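Wirkska gripper set, tried on a two-arm bench

The sales page for the Wirkska fingers says they will hold "anything a hand can." I've read that line before, from Vamasell among others, so I borrowed a pair and gave them the dullest job I know – picking up plastic drinks bottles.
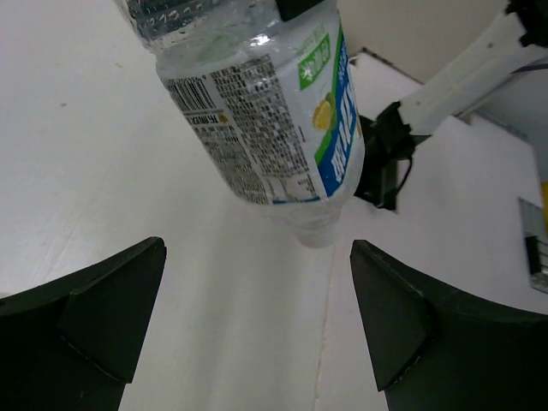
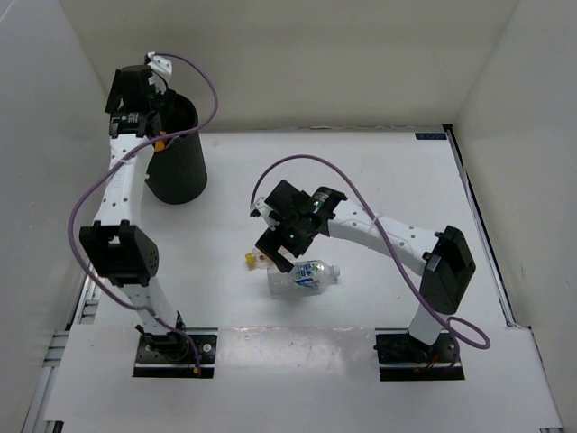 Bottles are a mean test. The thin ones buckle, the round ones roll, and labels slide under the pads. Over 2 afternoons I ran 100 picks and got 36 where the bottle came up clean on the first try. Most of the rest took a second go, and 9 ended with me reaching in.

Grip strength is fine once the fingers are closed. Getting them closed in the right spot is the trouble. The tips are wide, so when two bottles lie close together one finger tends to shove the neighbor away. My old Kun fingers are narrower and do better there, though they wear out fast.

Passing a bottle from arm to arm went better than I expected. I still wouldn't leave it running over lunch.

The wrist camera is handy up close and less so from farther off. Its cable needs a tie and plenty of slack, and the manual gives that a single sentence.

Would I buy them? At the list price, no. I'd wait for the Pirnanby version with the slimmer tips, if it ever ships.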